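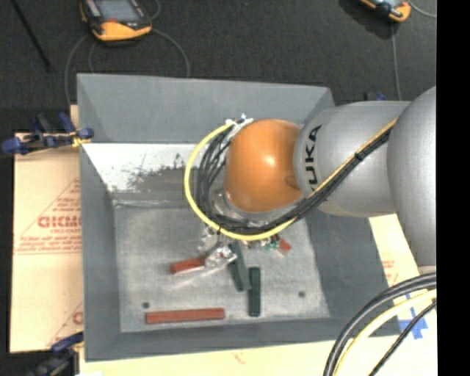
Re: [grillinthorpe-gardeners] Tomato seedlings swap

On Saturday, June 22, 2024, Archana Nishad wrote:
> Mine have gone leggy again and the bottom leaves are yellow.
> Is it too late to plant them out? Has anybody got spares?

Hi Archana,

Not too late at all! I put mine in the last week of June last year and was still picking in the fall. Bury the stems deep, right up to the first good leaves, and pinch off the yellow ones – they won't come back anyway.

I've got way too many (I started 40, don't ask), so you're welcome to six or seven. Mostly cherry types, plus a couple of big ones Yolandi gave me that I forgot to label, sorry Yolandi. I'm home most evenings after six, just come around the side gate.

Does anyone still have my long hose?

Rekha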